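Altness black braided suture, reviewed by Ga-eun Oh
31/03/2018

Bought as a box of 13 packets for instrument-tie practice. Strand length is adequate for several knots per packet. The braid has little memory: once out of the packet it lies flat after one light pull. Color contrast against pale tissue is high, even under strong light with glare coming off the steel.

Handling is good. Loops wrapped on a jaw stay put while the other instrument goes for the tail. First throws hold under moderate tension; I still add a third.

Cut ends are the weak point. They fray within a few minutes of handling, and a frayed tail is harder to pick up cleanly. 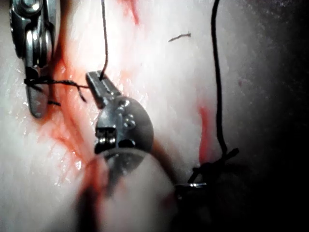
Trimming the tail at a steep angle helps a little. The Mathur equivalent frays less but is stiffer, and its loops spring open before the second throw. For knot practice I prefer the Altness. Four stars, one off for the ends.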